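Tidying for a living: ten minutes in the lounge at Bredier

22/04/2012

She's late, she's got keys in her mouth and she wants to know if we can do this walking. We can. The woman who looks after the furnished flats at Bredier has 32 of them on her list and one pair of hands, so the interview happens on the stairs, mostly.

"People think it's cleaning. Cleaning is the easy bit, I could clean asleep. It's the soft stuff that gets you. Throws. Pillows. Anything that slides."

She started at Gamar, a small hotel, 100 beds, strict as anything. Corners folded, cushions chopped in the middle. She hated the chop. Moved over here one November and dropped it the first week.

"A chopped cushion looks like somebody karate'd it. I stand the square one up, lay the long one down in front, done. Then the throw. The throw is where I lose my mornings."

So how long does a sofa take? Depends on the sofa, she says. The curved ones are worst — no corner to tuck anything into, everything creeps toward the middle. She likes them anyway. Pale fabric, round back, "like sitting in a bowl."

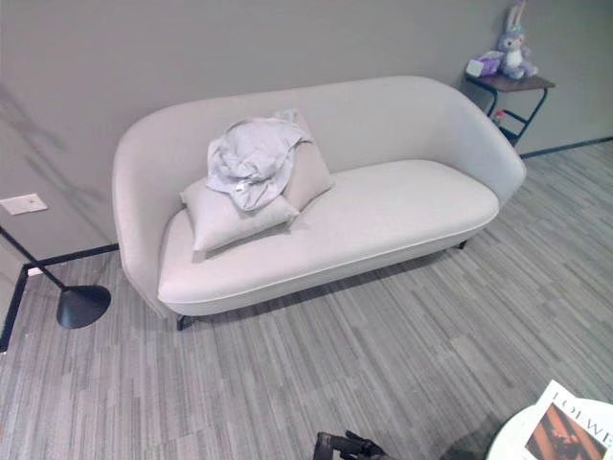 The curved sofa and its side table, throw crumpled over the pillows.

Her order never changes. Throw off first, shaken, folded in thirds. Then pillows off, both of them, even if they look fine. Hand along the back of the seat for coins and hair clips. Pillows back on. Throw last, over one arm, never over the pillows.

"If it's over the pillows it looks like your hiding something."

And toys? She leaves a bunny where it's sitting. Always. She moved one once, in another flat, and got a phone call at dinner. Now she dusts round the ears and keeps going. Packets and little boxes stay on the table too, squared up a bit maybe.

Chung, the furniture place, quoted 2,745 dollars to replace one of the curved sofas last year. They had the seat cleaned instead for 414. She was right beside the guy teh whole time, watching his hose.

Any advice for people at home? She's already got the next door open.

"Buy fewer throws."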